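Visita a la tejeduría de Kokholm: trapos, mantelería y mucho calor

Llevaba yo desde junio dando la lata con ir a Kokholm y por fin me hicieron sitio en una de las visitas de la mañana. Para quien no lo conozca: es un taller de textil de cocina, de los que hacen paños, manteles, delantales y esas manoplas de horno que todos tenemos quemadas por la misma esquina. Está en una nave larga detrás de la estación de Gistthorpe, y si vas andando desde el tren no tiene pérdida, aunque yo me perdí (seguí a un señor con una caja pensando que trabajaba allí y acabé en un almacén de azulejos).

Nos recibió Nelly Tello, que lleva el taller de confección y que habla a una velocidad que me encantó. Éramos un grupo pequeño y eso se agradece, porque en la sala de telares no se oye nada y hay que pegarse a quien explica. Te dan tapones en la entrada. Póntelos. Yo me los quité dos veces para escuchar mejor y me pasé la comida con un pitido en el oído izquierdo.

Primero vimos la urdimbre. No voy a fingir que entendí todo, pero me quedé con que preparar el plegador puede llevar más tiempo que tejer la pieza entera, y que si se rompe un hilo hay que parar, buscarlo y anudarlo a mano. Petro Kovalchuk nos hizo el nudo delante, tan rápido que le pedimos que lo repitiera, y a la tercera seguíamos sin verlo. Me dejó probar con un cabo suelto. El mío se deshizo antes de soltarlo.

El ligamento que más usan para los paños es el gofrado, el de nido de abeja o sus primos más finos, porque el relieve chupa mejor el agua. Yo en casa tengo de los lisos, muy monos, que no secan nada y solo mueven el agua de un lado a otro del plato. Se lo dije a Nelly y me miró con bastante pena. También me explicó lo del apresto: el paño nuevo hay que lavarlo antes de usarlo, sin suavizante, y no ponerse a juzgarlo hasta el tercer o cuarto lavado. Ay, la de paños que he jubilado yo antes de tiempo.

De ahí pasamos a estampación, que era lo que yo quería ver. Huele a pintura y a plancha, todo junto, y hace un calor tremendo cerca del horno de fijado. En esas mesas tenían la línea de Navidad, que para ellos es trabajo de pleno verano. ¡Qué gracia me hizo estar en manga corta, abanicándome con el folleto, y rodeada de abetos y renos! El muestrario de esta temporada tiene 61 dibujos y el archivo completo pasa de 1000, guardados en carpetas de cartón con el número escrito a mano en el lomo. Me habría quedado allí la tarde entera abriendo carpetas.

El que más me gustó es uno de franjas anchas, cada una de su color y con su motivo: la naranja lleva unas pinceladas blancas y una fila de árboles de Navidad, unos verdes y otros blancos, y luego hay una crudita con crucecitas y estrellas, otra verde clara con ciervos, azules... Contado así parece un lío, pero funciona muy bien, sobre todo por ese naranja, que no es lo primero que una espera en un paño navideño. 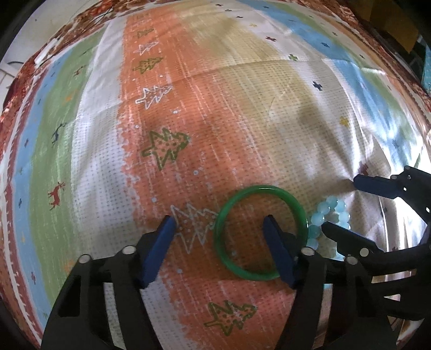

Le pregunté a Nelly quién decide estas cosas y me señaló a Herman Lumenta, el dibujante, que estaba al fondo peleándose con una impresora. Herman trabaja primero en papel, con gouache, y luego lo pasa todo al ordenador para separar los colores. Dice que lo difícil de las franjas es que el cliente dobla el paño en tres y lo cuelga del tirador del horno, así que hay que pensar qué parte se va a ver. Yo nunca me lo había planteado y desde entonces no hago más que mirar cómo cuelgan los paños en casa de la gente.

Nos enseñó también las pruebas rechazadas. Había una con un rosa que en pantalla era precioso y en algodón quedó color jamón de york (palabras suyas). Otra tenía las franjas tan estrechas que mareaba. Y un mantel de setas, que a mí me parecía maravilloso y que, según él, no lo quiso ni su madre. Le ofrecí comprárselo allí mismo y me dijo que no, que las pruebas no salen del taller. Insistí un poco. Tampoco.

Confección es la parte más tranquila. Cortan, doblan el borde y cosen, y alguien le pone la presilla para colgar. Petro Hrynyshyn estaba con las esquinas a inglete de una mantelería y me tuvo embobada un buen rato: dobla, marca con la uña, corta el piquito, vuelve a doblar y a la máquina. Sin alfileres. Yo pongo seis en cada esquina y me salen torcidas igual. Su consejo, por si os sirve, es planchar el doblez antes de cortar nada, y usar la plancha sin vapor en ese primer paso para que la tela no se mueva.

La revisión final se hace delante de una ventana enorme que da al norte. Pasan las piezas por encima de una mesa inclinada y marcan los fallos con un hilo rojo. Los paños con tara van a la tienda de abajo, en unos cajones junto a la caja, y ahí fue donde perdí yo la dignidad. Algunos fallos no los encuentras ni buscándolos. Me llevé cuatro paños de cocina, una manopla y un retal grande sin rematar, que pensaba convertir en bolsa para el pan y que sigue doblado encima de la máquina de coser.

Alguna pega, que también las hay. La visita es larga y no hay dónde sentarse hasta el final – si vais con alguien mayor, avisad antes, que sacan sillas. El café de la máquina es malo sin remedio. Y el suelo de la sala de telares resbala un poco por la pelusilla, así que nada de sandalias (yo fui con sandalias). Los carteles de la parte histórica están puestos altísimos y con una letra minúscula, y es una pena, porque la historia de cómo se trajeron los primeros telares desde Chornovol tiene mucha miga y me la perdí casi toda.

Para llegar, el autobús 311 para casi en la puerta y os ahorráis la caminata desde la estación. Las visitas se reservan por teléfono con Nazar Horobets, muy amable, que os va a preguntar si queréis taller de estampado al terminar. Decid que sí. Se hace en la sala 2, te dan un trozo de algodón y unos sellos de goma, y te llevas a casa lo que salga. A mí me salió una fila de peras bastante digna hasta la quinta, que apreté demasiado y parece una berenjena.

Comimos después en Flunby, a la vuelta de la esquina, menú corto y croquetas buenísimas. Servilletas de papel, eso sí, con el taller a dos pasos. En otoño quiero volver para ver cómo montan la colección de primavera y, de paso, preguntarle otra vez a Herman por el mantel de las setas.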